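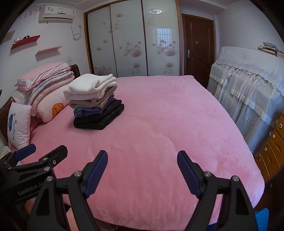

Speaker notes - Winter bedding and the dry bedroom
Talk for the Madberg tenants' evening, 7 pm start

Slide 1. Say hello, thank Tullio Russo for booking the hall. Questions at the end, but stop me if you can't hear.

Slide 2. Start with the calls we get. From December on, the Jiltden advice line hears mostly one thing: the bedroom smells musty and the heating is already on. People have often bought a second duvet by then. Warmth on the bed and damp in the room are two separate problems, and tonight is mainly the second one.

Slide 3. Where the water comes from. Breathing, drying clothes indoors, a bathroom door left open after a shower. Ask for hands up: who dries washing in the bedroom? Don't comment on the answers, just move on.

Slide 4. Fleece and plush. Dries quickly, holds a lot of air, picks up fluff. Wash cool, no fabric softener, shake it hard before hanging. Low heat if it goes in the dryer. The pile flattens if it is ironed.

Slide 5. Padded jackets and quilts. The outside feels dry hours before the filling does. Squeeze a corner and hold it to your cheek. If it feels cold, leave it out another night. Pass round the two sample squares here (they are in the blue folder).

Slide 6. Wardrobes. Leave a gap at the back if the wardrobe stands on an outside wall. With sliding doors, leave one side open for an hour in the morning, then swap sides the next day. Don't pack the shelves to the top.

Slide 7. The Zervas Road flats. 583 replies to the questionnaire. Of those, 90 had mould behind a wardrobe or bed. Go slowly - people like to write these down. Nektarios Triantafyllou ran the survey and will take questions on how it was done. I can't answer for the top floor, they had a roof leak.

Slide 8. Costs. The Zarel House dehumidifier scheme came to 985 pounds for the winter, of which 800 was the machines. They are lent out for two weeks at a time. Sign-up sheet is by the door.

Slide 9. What to do tomorrow morning. Turn the duvet back and leave the bed unmade until after breakfast. Open the window for ten minutes. Wipe the glass and wring the cloth out in the sink.

Slide 10. Phone number for the advice line. Leave it up during questions. Hall has to be clear by 8.30.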